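The Simulated Cell Is Equipment and Should Be Maintained

Dec 29, 2018

Most of the maintenance budget at Calstead goes to one arm. It has a grease schedule, a torque log, and a drawer of spare finger pads. The simulated version of the same cell, called Grarkley after the server it runs on, has none of these. It was built in March, it has run every night, and it has been left alone on the theory that software does not wear out.

I think the theory is wrong. A simulated cell drifts out of true without any part of it moving. The physical arm gets a new wrist bracket and the model keeps the old mass. The camera mount is shimmed after a collision and the model keeps the old angle. Each mismatch is small. After enough of them the policy is being trained for a machine that no longer exists, and the fault shows up on the floor as a "tuning problem."

We had a clear case this year. Grasps that passed in simulation closed short on the real table. Two technicians spent their time on the real gripper, replacing pads and checking the drive. Jingyi Tan then compared the finger offset in the model file with the one in the service record. The real fingers had been exchanged for a longer set. The model file had not been opened. The correction was one number, followed by 200 check runs.

Setup deserves the same suspicion. Our cell draws a new tabletop pattern and a new backdrop for each batch, and people assume that this covers for poor calibration. It does not. Varying the background teaches the policy to ignore the background. It says nothing useful about a camera that is attached to the wrong link or a finger that opens too far.

Wide-open fingers, from the table view and from between the fingertips.

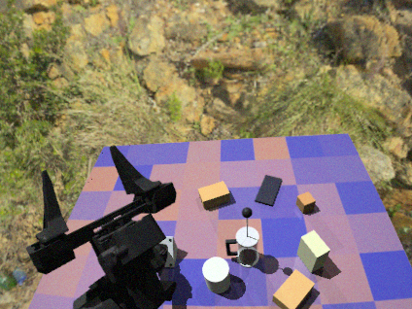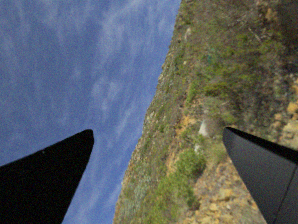 My proposal is to give the simulated cell a service interval. Every 1000 episodes, or after any work order on the real arm, whichever comes first, someone should do the following:

Open the gripper to its limit and compare the gap with the measured one.
Command the home pose and read back every joint.
Render each camera once and look at the result. Logs do not show a camera pointed at the sky.
Run 50 grasps on one block of known size, with randomization off.
Sign the sheet.

The objection from the Fesetska group is that this should be automated. Part of it should. They already have a script that compares joint limits against the controller, and it works well. It did not catch the finger offset, as finger length is not a joint limit. A script checks what its author thought of, and the things that drift tend to be elsewhere.

A second objection is cost. The manual check takes less than an hour. The hunt for the finger fault, by the work orders charged to it, used more technician time than work order 464, a full wrist rebuild.

Cosgrove, our other site, keeps its model files in the same binder index as its mechanical drawings. A change to one opens a line for the other, and the job cannot be closed until both are signed. It is slow and the technicians complain about it. I would adopt it here, starting with the end effector, where most of our changes are made. The base and the table mount can wait until the first sheets come back.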